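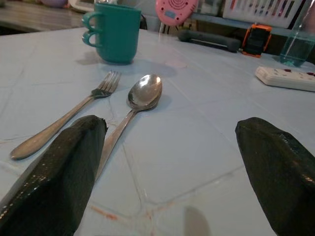
Über mich und den Mittagstisch Gromton

Hallo, ich bin Amna Usmani, und wenn ihr mittags schon mal bei uns wart, kennt ihr wahrscheinlich eher meine Stimme als mein Gesicht. Ich rufe nämlich aus der Küche. Das hat sich so ergeben, weil die Durchreiche zu niedrig ist und ich mich nicht bei jedem Teller bücken will.

Gromton ist ein Mittagstisch. Wir machen um halb zwölf auf und um drei wieder zu, und dazwischen gibt es zwei Gerichte, eins mit Fleisch oder Fisch und eins ohne. Eine Karte haben wir nicht. Was es gibt, steht auf der Tafel am Eingang, und wenn es weg ist, wische ich es weg. Wer um Viertel vor drei kommt, kriegt manchmal nur noch Suppe -- aber die Suppe ist gut!

Angefangen hat das Ganze in der Kantine von Lorkden. Die älteren Gäste erinnern sich: Lorkden war die Druckerei hinten am Kanal, und ich habe dort neun Jahre lang gekocht, erst als Aushilfe, dann als Küchenleitung (was vor allem hieß, dass ich auch noch die Bestellungen schreiben durfte). Als die Druckerei zumachte, stand ich mit einem Kippbräter da, den ich für 900 Euro aus der Auflösung gekauft hatte, und ohne eine Küche, in die er gepasst hätte. Er stand dann einen ganzen Winter bei meinem Bruder in der Garage. Mein Bruder hat sein Auto in der Zeit draußen freigekratzt und erwähnt das bis heute gern beim Familienessen.

Den Laden habe ich im November gefunden, auf dem Rückweg vom Zahnarzt, mit halb tauber Backe. Vorher war eine Änderungsschneiderei drin, und beim Putzen kamen noch monatelang Stecknadeln aus den Dielenritzen. Ich habe den Vermieter gleich angerufen, er hat mich wegen der Backe kaum verstanden und dachte, ich wollte eine Hose kürzen lassen. Geklappt hat es trotzdem.

Der Name wird oft gefragt. Gromton war das Wort, das meine Tochter als kleines Kind für alles benutzt hat, was in einem großen Topf blubberte. Linsen waren Gromton, Milchreis war Gromton, die Kochwäsche bei meiner Schwiegermutter war auch Gromton. Ich hatte eine ganze Liste mit vernünftigen Namen und fand sie alle furchtbar.

Gekocht wird quer durch den Garten. Ich komme aus einer Familie, in der es sonntags Biryani gab und unter der Woche Kartoffelsuppe mit Würstchen, und genauso sieht unsere Tafel aus. Das Linsengericht heißt bei uns Mishra, da kommen verschiedene Sorten in einen Topf, die eigentlich unterschiedlich lange brauchen, und man muss aufpassen, wann was reinkommt. Es ist das Gericht, das wir am häufigsten kochen. Im letzten Jahr gingen 2.354 Portionen davon über die Durchreiche, das weiß ich so genau, weil die neue Kasse mir solche Sachen ungefragt ausdruckt. Den Zettel habe ich über die Spüle gehängt. Auf Platz zwei lag der Kartoffelgratin, was mich ein bisschen gekränkt hat, denn den kann nun wirklich jeder.

Gemüse holen wir überwiegend vom Hof Tengate, da fahre ich selbst hin, meistens vor sechs Uhr früh. Ich suche vor Ort aus und plane dann auf der Rückfahrt, deshalb kann ich euch am Telefon auch nie sagen, was es nächste Woche gibt. Bitte nicht böse sein! Bei Allergien ist das anders, da ruft gern vorher an oder sagt es an der Durchreiche, dann schaue ich nach und koche im Zweifel eine kleine Pfanne extra.

Ein paar praktische Dinge noch. Reservieren geht bei uns nicht, wir sind zu klein dafür, und ihr sitzt meistens mit anderen Leuten am Tisch. Manche mögen das gar nicht, die nehmen ihr Essen dann mit, am liebsten in der eigenen Dose. Bezahlt wird beim Bestellen, Karte geht inzwischen auch. Kinder bekommen halbe Portionen zum halben Preis, Erwachsene mit kleinem Hunger übrigens auch, da fragen wir nicht nach dem Ausweis. Hunde dürfen mit rein, solange sie unter dem Tisch bleiben.

Für Feiern koche ich ebenfalls, allerdings nur abends und höchstens zweimal im Monat, sonst sehen mich meine Leute zu Hause gar nicht mehr. Geburtstage, Einstände, einmal war es auch eine Scheidung (sehr nette Runde, es wurde spät). Schreibt mir am besten früh genug, mit wie vielen ihr seid und was gar nicht auf den Tisch darf, dann melde ich mich nach dem Mittagsgeschäft, so gegen vier.

Bis bald an der Durchreiche
Amna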